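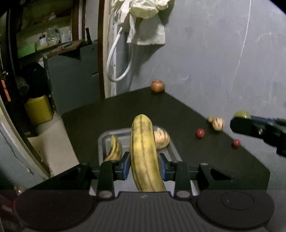
Plantain, yellow stage.

April, 4:10 pm

Starch film work, second round. Peeled and grated the green lot this morning, soaked in water with a pinch of citric acid, strained through the fine cloth. Left it to settle in the tall jar until lunch, poured off the top, rinsed, settled again. Wet cake weighed 311 g. After the oven at 40 °C it should be down a good deal, will weigh tomorrow.

Yellow lot gave much less, 163 g wet, and it stayed cloudy through both rinses. Līga thinks the sugar is holding fines in suspension. She wants to try a longer settle in the fridge. Fine by me if there's shelf space, Perrin samples have the bottom two.

Cast four films from last week's dry starch with glycerol. Two on glass, two on the silicone sheet. Glass ones cracked at the corners again. Silicone ones peeled clean but have bubbles along one side. Next batch: let the gel stand ten minutes before pouring, and level the bench first.

Thickness gauge reads up to 139 microns on the thick edge of film 3. Didn't log film 4, battery went.

To do:
- battery for gauge
- more strainer cloth (Rosine has the Parkmont order form)
- ask Sylvain if his glycerol is the same grade as ours
- label the jars, two have no date

Oven is on overnight, please leave it.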